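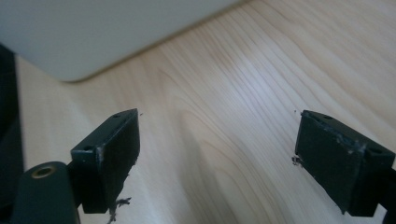

## The Letar is back from service

I sent my Letar hand-wind off in August, when it was losing more than 7 minutes a day. Itsuki Sekiguchi cleaned it, fitted a new mainspring and left the dial alone, as I asked. The bill was $300 – fair for a watch I paid $866 for.

The case back still reads 1379 under the maker's name. I've put it on a plain brown strap for now. The crown feels a little stiff, so I'll ask him about that next time.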